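The kettle is on by the time I've got my coat off, and Pao-chu Shek is already talking about dish racks. She has run the Wednesday washing-up table at Trillach since May, and she loves it!

"People think drying up is the dull end of dinner," she says. "I think it's the best bit. Everything has a slot and you can see you're getting somewhere."

The kitchen feeds 50 on a busy night, so the slots matter. Pao-chu went through four racks before she settled on a black one with a proper rim. The first was chrome and rusted at the feet, and she'd rather not discuss the bamboo. "Plates go at the back, bowls lean on them, cups last – and please don't stack the cups!"

Man-lok Ng, who cooks, wanders in to disagree. He puts cups in first. They have been having this argument for some 38 weeks and both of them look delighted to be having it again.

I ask about the table itself. The old one was white and showed every drip, so Man-lok suggested going dark. "Black is very forgiving," he says. "You put a pale plate on it and you can see the plate properly." The wall is another story. Pao-chu wants it repainted before winter and has her eye on a soft yellow. "It's had years of elbows and chair backs. I'm fond of it, but look at those scuffs."

She picks up a tea towel, hands me one too, and we carry on talking over a sinkful of bowls.

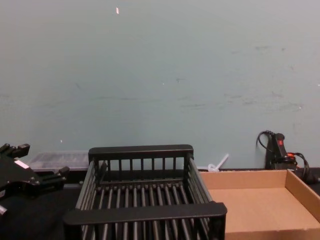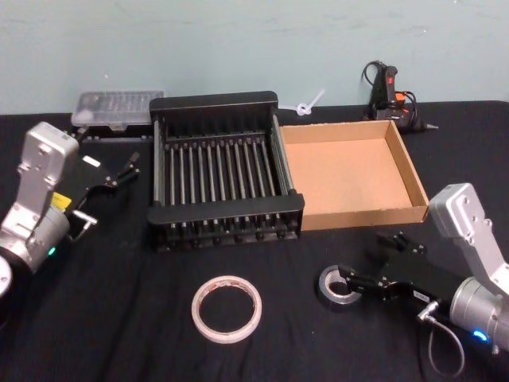
The black rack on its table at Trillach, with the blue-tinged wall Pao-chu hopes to paint.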